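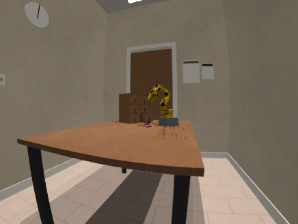
## 4. Gripper comparison in the sim

Do this before touching the real arm. Takes most of a morning the first time, less once the configs are saved. You need the Druvwood room loaded, arm on the table, drawer cabinet to its left. Gripper should be hanging over the gap between cabinet and base. If it's pointing anywhere else, reload and home it again.

### 4.1 Before you start

1. Close any other Avevside session. Two open at once and the controller drops commands, no error shown.
2. Load the room, wait for the joint readout to settle.
3. Set physics step to 2 ms. Default is coarser and the fingers jitter on contact.
4. Save the start pose as `home_a`. Every run goes back to this.

**Note:** leave the cabinet where it is. The drawer poses in the test script are fixed, move the cabinet and all of them are wrong.

### 4.2 Run the two-finger gripper (Varela)

1. Gripper menu > Varela > Apply.
2. Open fingers fully, then close with nothing between them. Watch the force trace. Should be flat until the tips meet.
3. Run `pick_small`. Target is the small red item on the table by the cabinet. 20 attempts.
4. Run `drawer_pull`, bottom-right drawer first, then the one above it. Knobs are small so approach slow. Speed slider at a third or less.
5. Export the log before you change anything. It gets overwriten on the next Apply.

**Caution:** the path to the bottom-right drawer runs close to the thin dark upright piece. Turn collision checking ON for `drawer_pull`. It's off by default, don't ask.

### 4.3 Run the Pesitz gripper

Same steps, same order. Differences:

- Fingers are longer. Raise the approach height by 34 mm or you'll put the tips through the tabletop.
- Closing force is set in counts. Start at 3,192 and leave it there for the whole comparison.
- Re-zero after Apply. Varela doesn't need it, this one does.

### 4.4 Comparing

1. Open both logs side by side in the viewer.
2. Look at slip first, then cycle time. A fast pick that slips is a fail.
3. Check drawer runs by eye as well. The script marks a pass when the knob moves, even if the drawer only came out a bit and stuck.
4. Note which controller you used, position or impedance. Don't mix them in one table.

**Note:** if the arm stops halfway and the readout says `LIMIT J4`, that's the elbow-up solution. Tick "prefer elbow down", go to `home_a`, run it again. Do not drag the arm by hand in the viewer, it loses teh calibration offset.

### 4.5 Finishing up

Send the arm home, save both configs, close the session. Logs go in the shared folder under June, one sub-folder per gripper. Real arm set-up is section 5.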